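Our project looked at how families with small children get through a day at Treltitz, the lakeside park, during its June food fair. We walked the whole route twice with a borrowed pushchair — slowly, and with plenty of stops for pancakes — and wrote down every place where a child under 5 could sit, play or be fed.

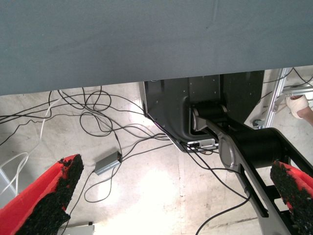 Kaja Kütt felt we should have started from the Zunside gate, as most parents with prams come in that way and meet the long queue first. We tried it on our second visit, and she was right about the queue.

The park gave us 900 comment cards from the last fair to read through. Many asked for shade, and a good many asked for smaller portions.
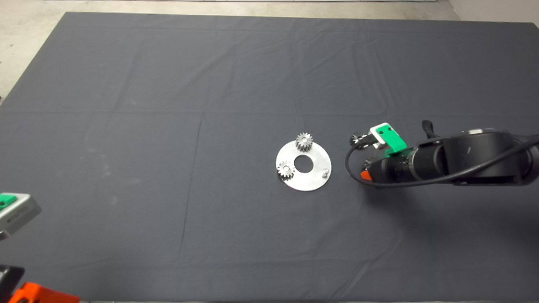

## What we suggest

- A stamp trail with 4 stops, ending at the Tierney carousel
- Half plates at every stall
- A quiet tent for feeding and naps
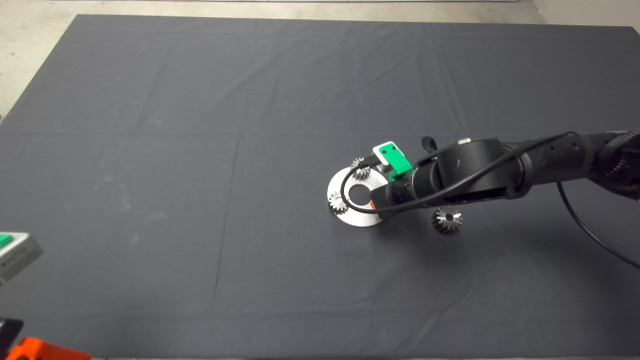

The stamp trail is the idea we are fondest of, and the one the little ones we asked liked best. Each stop needs only a low table, a stamp and a friendly face. We would cover the tables, but a dark grey cloth like this one shows pale smudges, and with flour and icing sugar drifting about we would choose something patterned that wipes clean.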